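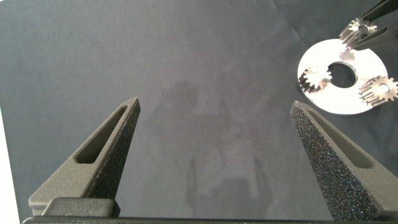

Does the blue cloth need ironing before it goes down on the table? A quick pass on low is plenty, and small creases can stay.

Notebook, July 2021 — table coverings, Prasberg room

So pleased with how the slate-blue is working out! I tried it against the two samples left over from January (the Skorilico cream and the thick Coman felt) and it wins easily. Soft, dark enough to hide smudges, and it folds down small enough for the shelf by the sink. I washed it at 60 with the towels and measured again after: 100 cm on the short side, same as when I cut it. The felt lost 4 cm the first time through, so that one is cold wash only from now on, please.

Hems still to do. I'd like a double fold with the gray thread, and if anyone has the good pins, I want them back (there should be 7 in the tin).

Bare top versus cloth: I keep changing my mind. Cloth is lovely for small parts, nothing skates off when you put it down. For marking out and anything with glue I'd still go bare.
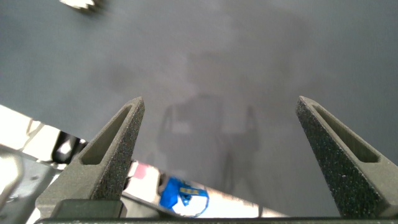 Wiping down is so much quicker without a cover too, just a damp rag and then a dry one — the Sosus spray left streaks when I used it neat, so thin it by half.

Next: cut a second blue piece from the same roll, a little longer, and try corner weights. Washers sewn into the hem, maybe? Ask about the big box of odd ones under the bench.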